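Atlow, 2nd December – The Atlow reuse depot has moved its mixed household items to shallow gray bins with sloped sides, replacing the deep crates in use since June. The change covers small goods that arrive unsorted: toys, bottles, packaging and desk supplies.

Deep crates hid small items under large ones, and pieces were missed when a crate was emptied. In a shallow bin everything lies in one layer. The sloped walls keep round items from resting against a vertical side, where they are hard to pick up. Each bin is set on a light wooden tabletop and handled as one lot.

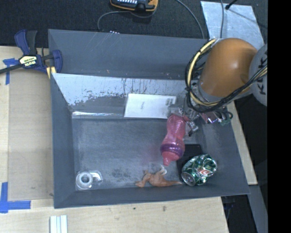
*A mixed lot in the new bin, with a blue bar clamp at the edge.*

Lots are kept small. A typical one holds an item of pink plastic drinkware, an orange toy animal, a crushed soda can and something clear and easily overlooked, such as a roll of tape. These four go to four different places. Drinkware is checked for cracks and missing lids. Toys are checked for loose parts and sent to the Hutuvus shelf. Cans go straight to metal recycling, crushed or not. Tape is kept if the roll still turns and the end can be found.

Clear plastic remains the weak point. Against a gray floor it shows mainly by its edges, and the depot has asked sorters to check the corners of the bin before closing a lot. Paper and card are taken out last and kept dry.

The bins were supplied by Charvát, which delivered 95 of them in two sizes. The depot processed 537 lots during the trial period and expects nearly 300 a month once all tables are converted. Lots with no clear destination are held for one week, then offered to Trodard for parts and material recovery.

Wear on the bins is limited to scuffs and smudges on the floor and scratches on the metal divider. Neither affects use. Bins are wiped between lots and washed weekly.
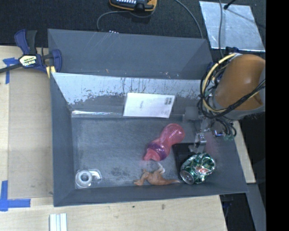

## Drop-off rules

Household items may be left at the side entrance during opening hours. Bottles and cups should be empty, with lids attached. Cans may be crushed. Glass, batteries and aerosols are not accepted in mixed lots – take these to the main counter.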